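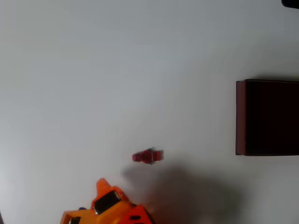

Right, new obsession. I have spent the whole afternoon sorting a tub of mystery toy bits and I have never been happier. A thread, if you can bear it.

The tub came from the church hall sale in Clirkodthorpe. £2! It was under a table of jigsaws with the lid taped down, and Nazmiye Yazıcı, who was running the stall, said she'd be glad to see the back of it.

If you've ever had children, or been one, you know this tub. Wheels with no cars. Half a farm. A tiny saddle. One very serious-looking knight with no legs.

My rule for sorting is that everything gets put down on something plain and white, where it can't hide. On our kitchen worktop (brown speckles, came with the house) a small grey helmet vanishes completely. On white you see every little notch.

First pass is by colour, which I know is wrong. Proper collectors go by maker, then by set. But colour is so much nicer to do! And you get to run your hands through a pile of nothing but yellow.

Blue was quick. Green was mostly hedges. Red took ages, and red is where it got good.

There's one small red piece I keep coming back to. Long and low, rounded and a bit pinker at one end, deeper crimson along the rest, with bumps and notches top and bottom. And a dark grey bit that pokes up in the middle and shows again underneath.

I put it on its side, I stood it on its end, I held it up to the lamp. Not a clue. I love it.

Theories so far. Me: some sort of vehicle. My neighbour Orlando Palomino: "a lobster, obviously". My son, 14, without looking up from his phone: "it's a bit of something bigger". Very wise, very annoying.

I do think he may have a point though. That grey part looks as if it could go right through, like an axle or a peg. So was it meant to turn? Was it meant to hold something? Did it have a rider??

Update after tea. Recep Işık has replied with a long message about Fastard figures, which I'd never heard of. Apparently they were sold in little bags at the till and half of them had a coloured body with a darker clip. I've asked him for a picture of his. He's looking in the loft - poor Recep.

I've now been told it's definitely Coltberg by one person and definitely not Coltberg by another. They are now talking to each other in my replies and getting on like a house on fire.

While we wait, things I've learned about cleaning old plastic toys. Warm water, a drop of washing-up liquid, soft toothbrush. Not hot. I once bent a whole giraffe.

Pat them and leave them on a tea towel overnight before you put anything in a closed tub. Anything with a peg or a hole holds water for ages and then it all smells like a flannel.

Stickers: leave them alone. If it's survived this long it has earned its place.

Also, use small pots with no lids for the first sort. I used to use proper sorting boxes with catches and spent more time opening and shutting than sorting. Old yoghurt pots are perfect, and you can tip the lot back if you change your mind about what counts as orange. (I changed my mind about orange 3 times.)

Someone asked what I do with it all. Complete things go to the toy library, where Hacer Avcı finds homes for them. Loose wheels and fences go in a big bag for Yavuz Yurt, who builds model railways and is always after odd fences. The really strange ones live on my windowsill.

And yes, someone else asked if I've thought of just not buying the tubs. I have thought of it!

Recep is back from the loft. His figures are shorter than my red one and the clip is at the end, so it isn't a match, but he did find his old marbles and sounds thrilled. I count that as a win for everybody.

A few of you are asking to see the legless knight. He's in the washing-up bowl at the moment, I'll do him tomorrow with the saddle and the farm.

So the red one is still a mystery. If you had something like it in the bottom of your toy box, or you trod on one on the stairs in 1985, please tell me what it belonged to. Wild guesses very welcome. Lobster is currently in the lead.

Last one for tonight - there's a second tub. Nazmiye has just messaged to say it was behind the coats the whole time and do I want it. I'm picking it up in the morning.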